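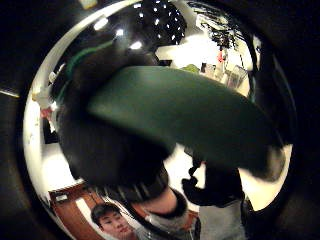
Household and Shop-Floor Chores Project: Progress Report to Konstead

Prepared by Evanthia Nikolaidis, project lead
Reporting period: second quarter, to the end of September

1. Status

The project is on schedule for data collection and behind schedule for unattended trials. Hand-held gripper recording is complete for four of the eight chores in the work plan. Two of those four have been tried on the arm at the Ferkia test bay. Spending is within the approved budget for the period. No change to scope is requested, but we ask Konstead to consider a change to one milestone (section 6).

2. Work completed

Recording. The target of 1000 usable demonstrations was met in the last week of the period. A demonstration counts as usable if the object stays in view at the moment of grasp, the gripper position can be recovered for the full length of the clip, and the operator finishes the chore without a restart. Leonidas Kontogiannis rewrote the screening script in the first month. It now rejects clips with excessive motion blur at the point of contact, but keeps those where the blur falls only in the carrying phase. The earlier version threw out both, and we lost good material to it.

Operator handling. Ha-neul Koo revised the operator instructions after reviewing the early sessions. Operators were moving at their normal working speed, which the arm cannot match. They are now asked to slow down on approach and release and to carry at whatever pace is comfortable.

Training. One policy was trained per chore, plus a combined policy across all four. The combined policy was slightly worse on shelf restocking and noticeably better on table clearing. We do not yet have an explanation for the second result and are not relying on it.

3. Findings by chore

Table clearing. The arm clears cups and plates reliably when they stand apart. Stacked plates are still a problem: it tends to lift two at once or stall above the stack. Cutlery lying flat is not attempted.

Shelf restocking. Boxes and rigid tubs are placed correctly at waist height. Performance drops on the bottom shelf, where the wrist camera loses the shelf edge behind the item being placed. Vangelis Tzavaras is testing a lower mounting bracket.

Towel folding. Recorded but not yet tried on the arm. Offline results suggest the first fold is learnable and the second is not, at the current volume of data.

Bin emptying. Recorded but not yet tried on the arm. Liner removal calls for a pulling force near the limit of the Pelkonen gripper, and we would like the load check finished before the trial goes ahead.

4. Assessment against the project question

Konstead asked whether a machine can take over routine chores in a home or small shop without a person standing by. On present evidence, the answer for the four chores above is no. Table clearing with well-spaced items is the closest. Even there, an operator had to step in often enough that the labour saved was small. The arm is also slow. A person clears the same table in a fraction of the time, and we see no change to the software alone that would close that gap this year.

The more useful result is that failures are now concentrated in a few places – stacked items, low shelves and soft materials – and most can be reproduced on request. In the first quarter they could not.

5. Issues and risks

a) Delivery of the second gripper set from Lundura has slipped. Recording of the remaining four chores can start with the existing set, but only with one operator at a time.

b) Gripper finger pads wear faster than planned. Replacements have been charged to consumables.

c) The load check depends on bench time at Ferkia, which is shared with another group.

6. Next period

Begin recording the remaining four chores. Complete the load check and run first arm trials of towel folding and bin emptying. Fit and test the lower camera bracket.

We request that the milestone for unattended operation be moved back one quarter and limited to table clearing. Evanthia Mitsotakis-Vlachou will send the revised work plan and cost schedule separately.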